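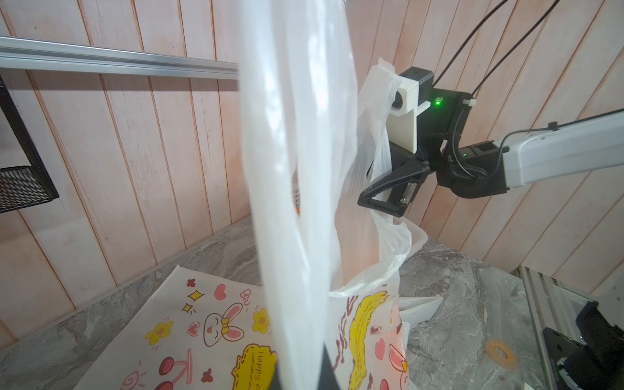 Plastic bag over the gift bag, right arm holding a bunch of the film. Wrist view.

Workshop > Notebooks > Two-arm table

May 28, 2023
2 min read

Bagging day on the two-arm table. Struan Cairns drove the first half, I drove the second and kept notes. Arm names as before: Tondik is left, Antal is right.

Film is still the hardest thing we put on this table. The fingers close fine on a single layer but the grip point wanders, because from the wrist view one fold looks much like the next. Highlights off the plastic make it worse. I turned the exposure down on both wrist cameras and left it there. Gain is on auto for now.

Speed cap lowered on both arms while there is plastic out. A bag handle round a finger is easy to miss on the monitor. If it catches, stop, open the gripper, back out along the same path. Do not lift.

Logged 43 runs across all tasks. Threw out 5 where the operator froze halfway and 3 where the joint log had a gap in it. The gaps are all on Antal, so I suspect the connector at the base again. Reseated it and put a strain relief on the list. 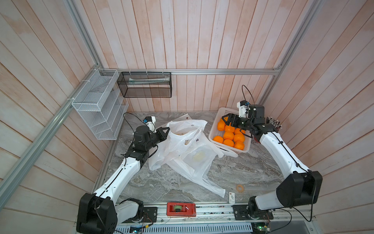

Fruit is much easier. Oranges sit still in the basket and the lattice sides give the depth estimate something to work with. The back corner is the awkward one: the wrist has to come in steep and there's little room between the housing and the fruit next door. Tried rotating the wrist a few degrees before descent and liked it better. Struan did not. Leave it as an option in the config.

Cable loop at the wrists could be shorter. It arcs up higher than it needs to when the elbow folds. Will re-clip both next time the arms are powered down.

Disk: set the recorder to roll over at 2,000 frames per file. The old setting made files that the Tredevbridge machine choked on.

To do
- strain relief, Antal base
- finger pads, try the softer ones from Cisenmont
- re-clip wrist cables
- copy today's runs before wiping the recorder

Contact | © 2023 Tredevbridge Shared Workshop | Back to top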